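Wer bringt den Müll raus?
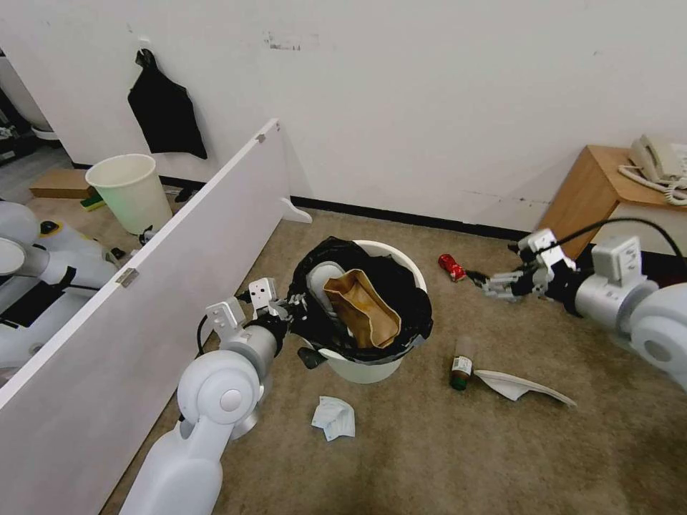
Zwei Greifer, ein Eimer und eine rote Dose auf dem Teppich.

Seit Jahren verspricht man mir den Haushaltsroboter, und ich gebe zu, ich warte gern — ich bin ein geduldiger Mensch. Mein Freund Vaughan Kereama meint, in 2 Jahren sei es so weit. Ich glaube das noch nicht. Eine zerdrückte Dose, ein zerknülltes Tuch, ein Fläschchen: Jedes Ding will anders angefasst werden, und meine Enkelin kann das nebenbei, singend sogar.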